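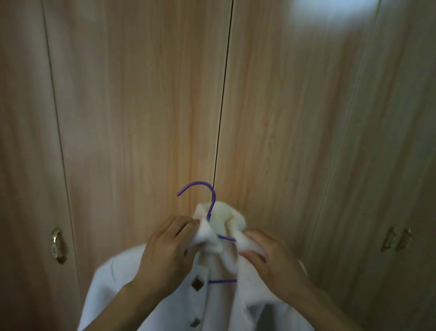 The white one with the little diamond buttons, going on a purple hanger.

Wednesday, late, feet up

Long day but a nice one, and I want to get it down before I fall asleep on the couch. First full week of home visits done! I was so sure I'd hate it back when they put the Wistonano in at the plant. I even wrote in here that I was going to quit and go work at the garden center in Lamstead (I'd looked up the bus and everything).

The Wistonano is the folding line, the big one that takes towels and sheets at one end and hands them back in stacks at the other. It does 190 towels in the time it took me to get my tea break out of the way. Before it came there were four of us on the long table at Flataneck and we folded all the hotel stuff by hand. Now one person feeds it and checks for stains, and the rest of us got asked if we'd like to go out on Wihongi, that's the new home service, where we wash people's things and then go to the house and fold and hang and put away.

I miss the table more than I thought I would. We used to talk the whole shift. I knew everybody's kids' soccer scores and who was fighting with which sister. The folding line is loud so whoever is on it wears ear protection, and they post the day's total on a screen over the door, which I don't love. The job pays a bit more but it's you and the machine and a yellow light that comes on when you've fed a sheet in crooked. My friend from the table is on it this month and she says she dreams about the yellow light.

On the other hand my shoulders! I haven't used the heating pad once since Sunday. Wet sheets were what did me in, and I haven't touched one in weeks.

Anyway, today. Clothes are so different from towels. A towel is a towel, you do it the same way forever. Today I was hanging a white thing with a collar that had gone all soft and crumpled, and I had to hold it from both sides and sort of coax it around the hanger. I do the collar first now and then let the front fall, and I fasten the top button if the thing looks like it's going to slide off. My supervisor says they tried a few shirts on the line in the spring and it just balled them up, so for now shirts are ours. She said "for now" twice. I noticed that.

I like working on a bed, too. It's lower than the table, so I have to watch my back, but there's all that room to lay things out and I can see what goes together.

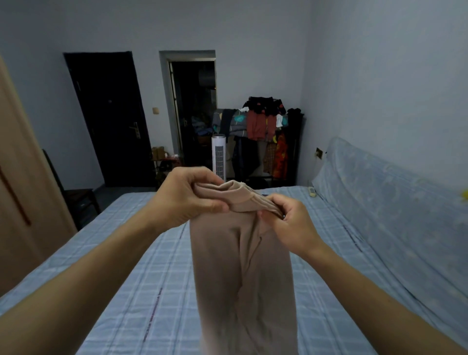 Beige knit, held up by the top over the blue checked sheet.

Knits are my favorite. Hold by the band, let the whole length hang straight, then halves and halves again. Doing that today I caught myself going into the old table rhythm, the one where you don't look at your hands, and I had to slow down, partly so I don't put somebody's good things in the wrong pile and partly because there's no rush. We get 90 minutes a visit and I haven't run over yet.

What I don't like is the app. You tap when you arrive, tap when you start, tap when you finish, and then it picks the next address for you, and today it wanted to send me clear across Lamstead and back again. I called in and got it changed. We used to have a whiteboard and you could just swap with somebody. I'm going to bring that up at the meeting, and also ask about bus fare, I've spent way too much of my own on it already.

Oh, and I need a step stool, a folding one I can carry. Some of these closets have rails up by the ceiling and I am not tall.

Laundry of my own is still sitting in the dryer. It can stay there till morning.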